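Ice pops: stock up in October or wait?

rudden_dilek
Our corner shop is clearing its ice pops, 100 for 12 quid. Worth filling the freezer now?

Yavuz D
Doubt it. They pick up freezer taste after 2 months. Mine did.

ilker690
Never had that. Double bag them and they last till summer. Plastic tubes keep better than paper wraps anyway.
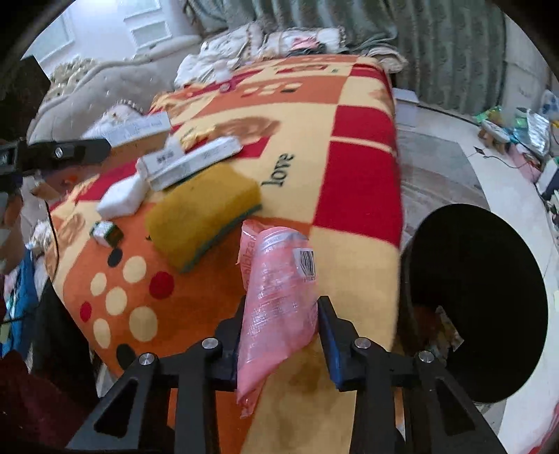
pink ibiza tube, blanket behind

Yavuz D
Anything tastes fine if you want it to. And "clearance" at that shop usually means last month's price with a yellow sticker on it.

rudden_dilek
Fair, I didn't check the old price. Will look tonight.

Güven T
Check the date on the box as well. I'd buy one box and leave the rest.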